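Against the Five-Bright-Tubes Approach: Notes on Lighting a Shared Workroom

Posted 13 Dec 2025 by Ashok Tripathi

Most shared workrooms are lit from the ceiling and only from the ceiling. A row of long fluorescent fixtures goes up when the building is fitted out, one switch is placed by the door, and the question of light is considered closed for the next 20 years. My position is that the question should be reopened, and that the money usually spent on replacing ceiling fixtures would do more good at bench height.

I manage the fit-out of small rented workrooms, the kind of space where people sort, fold, pack and repair things standing up. The last one was at Pelside: white walls, a high ceiling, pipes left exposed. The tenant, Gilalora, complained of poor light. The first quote they received was for more fixtures overhead. I measured the room before answering, and the floor was already brighter than it needed to be. The benches were the difficulty.

Light that comes from directly above a standing worker falls on the head and shoulders first. Whatever the hands are doing sits partly in the shadow of the body. Adding another fixture in line with the first makes the room brighter and leaves the shadow where it was. A person packing a box sees the top flaps well and the bottom corners poorly. A person matching thread to fabric turns toward the window. I have watched people do this for years in rooms that passed every inspection.

High and vaulted ceilings make matters worse. The fixture is farther from the work, so a larger share of its output goes to the walls. White paint returns a good part of that, and I would never argue for anything other than white or near-white in a workroom. But reflected light is flat. It is good for walking and for finding a shelf label across the room. It is poor for seeing a crease, a loose stitch or a scratch, all of which need light arriving from one side.

At Pelside we left the ceiling alone apart from cleaning. The covers came down, were washed with mild detergent, dried and refitted. We then put one adjustable lamp at each of the 8 benches, mounted on the side opposite the worker's dominant hand, with the head kept below eye level. The lamps were Polat units with a plain metal shade. Total cost for lamps, brackets and cable came to $1,113. The quote for extra ceiling fixtures had been well above that, and it would have meant moving part of the pipework.

There are objections. The first is clutter: a lamp takes up bench space and its cable has to go somewhere. A wall or shelf bracket answers most of this, and a clip every 24 inches along the back edge deals with the cable. The second is that people move lamps and leave them badly aimed. They do. I consider that a reasonable price for letting them aim the lamps well in the first place.

The third objection is serious. Electricians and landlords prefer fixed fixtures because fixed fixtures can be inspected once and signed off. Portable lamps have plugs, and plugs end up in extension cords. If a room doesn't have enough outlets at bench height, that work has to be done first and belongs in the budget. I have seen a Jerorico shelving job where lamps were added with no new outlets, and by September the cords were crossing the main aisle. I would rather see a dim bench than that.

Color deserves a short note. Mixing a cool white ceiling with warm bench lamps is unpleasant and makes color matching unreliable. Buy lamps to match the tubes already overhead. The rating is normally printed near the end of the tube – read it before ordering, with the power off and a stable ladder.

Switching is the other neglected item. A long room on one switch is either fully lit or dark, and a person working alone at the far end lights the whole of it. Splitting the ceiling into two circuits is a modest job if it is done while the outlets are being added, and an annoying one afterward. Gilalora declined this part. I still think they should have done it, and the drawings are in the folder if they change their minds.
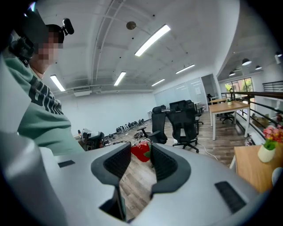 Should the bench lamps stay on when the ceiling lights are already at full brightness?

Leave them on at any bench in use, since the ceiling lights don't remove the shadow cast by the person working there. Switch each lamp off when its bench is free.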